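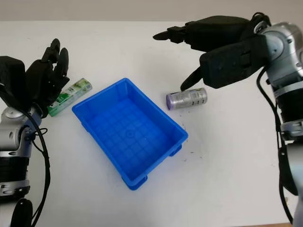 Re: [household] Blue bins, one more question

From: Musyoka Sang
To: household list
Date: 5/20/26

Áine Nic Aodha wrote:

> Does anyone still use the blue open bins for small cartons? I bought
> three in January and I am not happy with them. The boxes slide when I
> carry the bin to the shelf, and the thin ones fall flat and I can not
> read what they are. Should I buy dividers, or go back to the Skavia
> baskets?
>
> Áine

Dear Áine, dear all,

I use the same kind of bin as in the picture, the rectangular one with the raised grid on the inside of the floor. I have used it for small cartons since I moved, so I can tell you my experience.

First, I would not buy the dividers from Punex. I tried them and they are made for a flat floor. On the ribs they do not stand straight, and after a few days they lean on the boxes. I gave them to my sister, who has drawers.

What helps me is the order of filling. I put the bin on the table at an angle to me, so I can reach both ends without turning it. Then the heavy cartons go in first, against the short walls. Please notice that the walls open a little toward the top, so a tall box that touches the wall below will not touch it above. Flat cartons like the green and white one I place on their long edge, with the printed end up. If the row is not full, I close it with a folded kitchen towel. It is not beautiful but nothing falls.

About the sliding: does your bin have the small feet on the underside? On my shelf (painted, quite smooth) they move very easily. I put a piece of the Tirnelis shelf mat under them and now the bin stays in its place. The roll cost me 665 shillings and I have used less than half of it.

For tea and other things that take smells, I keep a separate bin. Soap and toothpaste should not be together with food, even when the cartons are closed. I learned this with a very expensive tea.

The Skavia baskets I can not judge, I only saw them at Witkowska's shop. Are they washable? I would like to know it before I order more bins.

With kind regards,
Musyoka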